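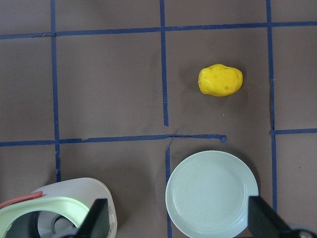 Thread: Picking arms on the veg line, what changed for you?

Board: Kitchens, Packing and Food Prep

Started by fumlow_nights, 8 March 2021

We do ready meals, two shifts. Since last May there has been a Nesari arm on the plating side and a second one is being set up now. The practice bench has blue tape on it in squares and they use a yellow toy potato with a pale green plate. The arm has to learn where things are before it goes near real food.

I've been asked to go on the training for it. Same grade, same money, at least for now. Has anyone here done it, and did your job end up better or worse? I'm on the line at the moment and I don't mind the line.

Reply from gratertoes

Did it at my place. First few weeks you set things out, press go, write down what happened, set them out again. Your back will thank you. Your brain might not. I missed talking to people, because on the line you're shoulder to shoulder and at the bench it's you and a screen.

After that it got better. I do changeovers now and I'm not lifting trays all night.

Reply from Lidless

Ask about the money before you say yes. "Same grade for now" means same grade. We had 17 on our line when the arms came in and there are 11 now. They didn't sack anyone, they just didn't replace leavers. The ones left do the arm's jams as well as their own work.

Reply from fumlow_nights

Noted on the money. Our manager says no job losses but hasn't put it in writing.

Reply from shift_b_paul_not_paul

Get it in writing. Also ask who gets blamed when it drops something. At ours it went down as operator error until the rep kicked off about it.

Reply from mintsauce68

I'll disagree with Lidless a bit. Our line was losing people anyway, you couldn't get anyone to stay on nights. The arm took the worst station, which was the cold end. I had chilblains every winter on that station. I don't now.

Reply from Lidless

Fair enough on the cold end. But who got the savings? We didn't.

Reply from mintsauce68

No, we didn't either. Not arguing that.

Reply from oldpeeler

Is the tape meant to be that wonky? There are gaps in it and the two bits either side of the right-hand line don't meet up. If that's how it learns where the squares are I wouldn't trust it with my dinner.

Reply from gratertoes

Ours was the same. Tape was for us, so we knew which square to put things in. Ask your installer though, yours could be different. Replace any bit that's curling up, it sticks to your sleeve.

Reply from oldpeeler

Fine, but a toy potato isn't a potato. Real ones are muddy and wet and no two alike. We had a Lunde machine that was perfect in the demo and spent its first month bruising everything.

Reply from gratertoes

Agreed, the switch to real stock is the hard part. Target was 770 portions a shift and we were well short for weeks. They kept two of us next to it to catch the misses. Ask how long they'll keep people alongside. That matters more than the bench stuff.

Reply from fumlow_nights

Useful, thanks. List so far is grade, jobs in writing, who carries the errors, how long there's cover next to it. Anything else?

Reply from shift_b_paul_not_paul

Breaks. The arm doesn't stop so they forget that you do.

Reply from mintsauce68

Whether you can go back to the line if you hate it. I'd still take the training.

Reply from Lidless

I'd take it too, with the paper signed first.

Reply from fumlow_nights

Meeting is Thursday. Will post what they say.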